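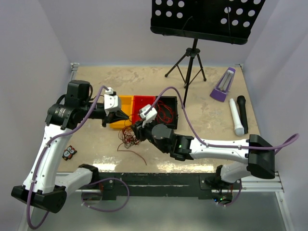

Yellow bin, red bin, black bin, and the wire tangle still to be dealt with.

I put off sorting my cables for most of a year. They lived in a drawer in the hall, then in a bigger drawer, and by June the bigger drawer wouldn't shut unless I leaned on it with my hip. So one evening I carried the whole mess to the table, got out three open bins and started pulling. It took me two evenings in the end (I stopped for dinner, and then I stopped for a movie), but I can find a phone charger now without swearing, so I'm calling it a win!

Open bins are the big thing for me. I've tried the kind with snap lids and all that happens is stuff piles up on the lid. With an open one you just drop the cable in and keep going. Different colors help too, especially if other people in your house are going to be putting things back. Mine never read a label in their lives, but "chargers go in yellow" seems to have stuck.

How I split them up:

Yellow - anything that charges something. Phone, tablet, toothbrush, that little fan.
Red - cords that join one thing to another, so printer, monitor, speakers, the long one for the TV.
Black - mystery cables. Every house has them.

The mystery bin gets a deadline. I give mine up to 30 days, and if no one has come looking by then, out it goes to the electronics recycling drop-off on Rorthorpe. Please don't put old cords in with the curbside stuff, ours won't take them and I doubt yours will either.

Now, the tangle itself. Don't yank. I know you want to, I wanted to, and all it does is pull the knots tighter. Find one plug end, hold it, and work it backward through the pile a loop at a time. Shaking the bundle gently from the middle loosens more than you'd think. If a cord really won't come, leave it and free its neighbors first.

Once a cord is loose, fold it back and forth in your hand in long loops and fasten it in the middle. I don't wrap them around my elbow anymore, it puts a twist in them and they spring open the minute you let go. Hook and loop strips are my favorite fastener. I got a roll from Jutora and cut each strip in half, which is plenty for a phone cord. Bread bag ties work in a pinch, but the wire pokes out after a while.

Zip ties I save for cords that stay put, like the lamp cord that runs down the back of my desk. Two will usually hold a short run. Leave them a touch slack so the cord can slide a little, and snip the tails flush or they'll scratch you every time you reach back there.

Check as you go for cracked jackets and bent plugs. I found a couple with bare wire showing near the end, and those went straight in the recycling bag. Tape is not a repair!

Next up is the battery drawer, and I'm not looking forward to it.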